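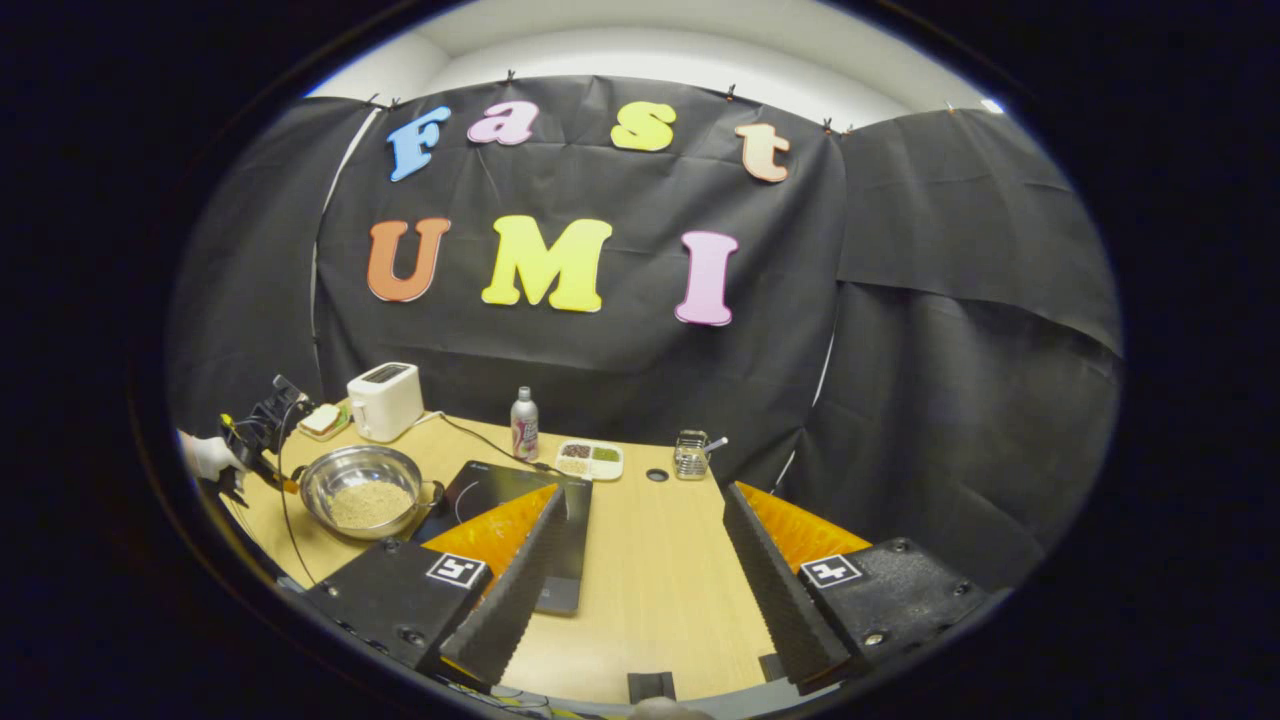 How often should I grease the digging chain nose sprocket on a walk-behind trencher?

Every 8 to 10 hours of digging is a good habit for most walk-behinds, and every day if you're in sand or anything gritty. Check your manual first, and if it gives a shorter interval, go with the shorter one.

Used walk-behind trencher, chain keeps going slack. Wear or adjustment?

Posted by Nipon Meesuk
June 24, 2023

Hi all! I finally bought my own trencher after renting for years and I'm having a great time with it, but I need some help from people who know these machines better than I do.

It's a Brarnen walk-behind with a 36 inch boom, and the meter said 3128 hours when I picked it up. I know that's a lot. The engine starts on the second pull every single time and the hydraulics are quiet, so I'm still happy with what I paid. The seller gave me a folder of oil change receipts but nothing at all on the digging end.

The chain won't stay tight. I set it the way the decal shows, go dig, and after one run of irrigation trench it's hanging low again. Yesterday I put in 90 feet at 24 inches deep in clay with some gravel in it and had to stop twice to tighten it. The second time the adjuster bolt was nearly out of thread. It also makes a kind of popping noise when it first bites, then smooths out once it's down at depth.

Things I've already done: cleaned everything with a pressure washer, greased the nose until fresh grease came out, replaced two missing teeth (the bolts, wow, those were a fight) and checked that the jam nut on the adjuster is tight.

So do I need a chain, or a chain and sprockets, or is it something in the adjuster? I have another 400 feet to dig for my brother-in-law's sprinkler system and I'd love to get it done before the ground gets any harder. Also, is there any point in pulling a link out to buy some time?

Prapai Tanasarn

Congrats on the machine! I love those Brarnens. They're simple enough that you can fix nearly everything on them in the driveway with hand tools.

From what you wrote, your chain is worn. Running out of adjuster thread is the big clue. People say a chain "stretches," but the steel isn't getting longer. The pins and bushings wear, each joint gains a tiny bit of play, and all that play adds up over the whole loop. Once it's bad enough it keeps going fast, especially in clay with gravel.

You can measure it yourself in ten minutes. Shut the engine off, pull the spark plug wire, and block up the boom so it can't drop. Pull a stretch of chain tight, then measure center of pin to center of pin across ten links. Compare that with what ten links should be for your chain's pitch (the pitch is usually stamped on a side plate or listed in the parts book). If it's 3 percent over, I'd replace it. So if ten links should come out at 20 inches and you get 20 and 5/8, it's done.

Now look at the drive sprocket. This part is important!! A worn chain wears the sprocket to match. Good teeth look even on both sides. Worn ones lean over like little hooks or shark fins, and that would fit with the popping you hear, where the chain rides up on a tooth and drops back down. If you put a new chain on a hooked sprocket, you'll ruin the new chain in a season. I did exactly that on my first one and I'm still annoyed at myself.

My order would be:

Measure the chain.
Look at the drive sprocket with a flashlight.
Grab the nose roller and try to wiggle it side to side. A little movement is fine, but if it clunks, the bearing is going.
Look at the wear strip along the boom. If it's grooved deep or worn thin in the middle, the chain can sag no matter how you set it.

Then order everything in one go so you only tear it down once. It's a really satisfying job, by the way. The first trench with a new chain and sharp teeth feels like a different machine.

On pulling a link: you can, and it'll get you through a small job, but you may have to take out two, depending on how the teeth are laid out. The cutting pattern goes left, right, center, and if you break it up the boom starts walking to one side. For 400 feet in clay I'd spend the money on the chain.

Prasert Thammasiri

just tighten it more. mine was loose for years and it was fine

Nantana Kamolrat

Please don't just tighten it more! A chain that's too tight is as hard on the machine as one that's too loose. It loads up the nose bearing and the drive shaft bearing, and those cost more than the chain does. On most of these you want a couple of inches of sag on the underside with the boom level, but the right number for your boom length is in the operator's manual, so go by that.

Prapai covered the wear side really well, so I'll add two things.

First, check the adjuster itself. On the older ones the bolt pushes on a slider inside the boom, and the slider is held by two clamp bolts. If those aren't torqued down, the slider creeps back every time the chain hits a rock. Put a paint mark across the slider and the boom, dig 20 feet, shut down and look. If the marks have moved apart, you've found part of your problem, and new clamp bolts are cheap. I had one with a stripped clamp bolt that felt tight to the wrench and wasn't holding anything.

Second, parts. Have the serial number in front of you when you call, because there were two sprocket sizes on that frame and they don't swap. The tag is usually on the left side under the handlebars, and it's probably caked in mud. I get mine through Wiriya, and they had a 36 inch chain, sprocket and nose roller to me in 11 days. A local dealer may well be quicker. Ask about tooth type while you're on the phone! For clay I run cup teeth, but with gravel mixed in you might like a combination chain with some carbide in it. It costs more and digs a bit slower in soft dirt, but it lasts so much longer in the hard stuff.

And retighten after the first hour or so on a new chain. It always settles some. That's normal, so don't panic when you see it hanging a little lower.

Nipon Meesuk

You people are great, thank you! I went out and measured. Ten links came to 20 and 7/8 and they should be 20, so the chain is toast. The drive sprocket has the shark fin look too, every tooth. The wear strip seems okay, and the nose roller has a little wiggle but no clunk.

Did the paint mark test as well, and the slider had moved by a good quarter inch. So I had both problems at once! One of the clamp bolts spins and never gets tight. I found the serial number tag (yes, mud) and I'm ordering a combination chain, sprocket and clamp bolts tomorrow morning. I'll do the nose roller while it's apart. My brother-in-law says the sprinklers can wait.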